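# Watching order for the Nikent films?

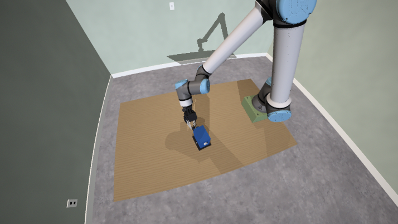 *White and grey robot arm with a blue box in its gripper, computer render*

I have seen the first Nikent film last February and I liked it very much. Now I want to continue, but the box set has 4 discs and the numbers on them do not follow the story. Disc three is called "Gurkley", and on the back it says it happens before the first film. Should I watch it second, or leave it for the end? I also read that there are two versions of it, and one is 11 minutes longer. Please no spoilers about the station.

**Yalçınkaya**

Watch them in the order in which they came to the cinema, so first Nikent, then Nikent: Return, then Gurkley, then the last one. Gurkley does happen earlier, but it was written for people who already know the second film. There is a conversation in the lift which has no meaning if you don't know who the pilot is.

About the versions: the longer one has more scenes on the ship and a slower beginning. I prefer the short one for a first viewing. In my set both are on the same disc, and you choose under "Extras", not in the main menu, so it is easy to miss.

**fastar64**

just skip Gurkley, it's the weakest one. effects are good for the money though

**marrow_252**

I don't agree with skipping it. The last film begins directly after its final scene, and without it you will be lost for the first half hour. But I agree with the order above. One small thing to add: the subtitles on my disc three are late by a few seconds in the long version. In the short version they are fine.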